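# Battery and charging questions, answered

Hello, and thanks for stopping by! These are the questions that land in the Grinbridge inbox most often when people have just bought a phone, or are trying to squeeze another year out of an old one. Celeste Insaurralde wrote most of the answers, and Yuto Tamura keeps them up to date.

**Is it bad to leave my phone plugged in overnight?**

Not really, no. Any recent phone stops drawing power once it's full, and many of them will learn when you get up and hold off on the last stretch until then. If yours has a setting called something like "adaptive" or "optimized" charging, switch it on and sleep well.

**Why does my phone get warm when it charges?**

Fast charging makes heat, and so does the processor if you're playing a game or on a video call at the same time. Warm is fine. If it's too hot to hold comfortably, unplug it, take the case off and let it sit somewhere shady for a while – please don't put it in the fridge, however tempting that sounds in July.
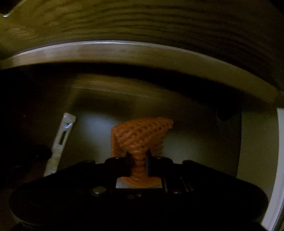
A thick case can make things worse, and so can charging under a pillow or on a sunny dashboard. Wireless pads tend to run warmer than cables too, so if heat keeps bothering you, try going back to the cable for a week and see how you get on.

**How long should a battery last?**

It depends on the phone and on you, but we usually tell people to expect 3 good years. Some newer models are rated for 1,000 full charges, and two half charges count as one full one, so topping up at lunch does no harm at all.

**Can I use any charger?**

Mostly, yes! Buy from a maker you trust and check that the wattage suits your phone. A bigger charger won't hurt it, because the phone only takes what it asks for. A smaller one will just be slow.

**Should I let it run down to zero now and then?**

That was good advice for much older batteries, and plenty of us still have the habit (Celeste included). Today's prefer to stay somewhere in the middle. If you're putting a phone away in a drawer, leave it half charged and top it up every 6 months.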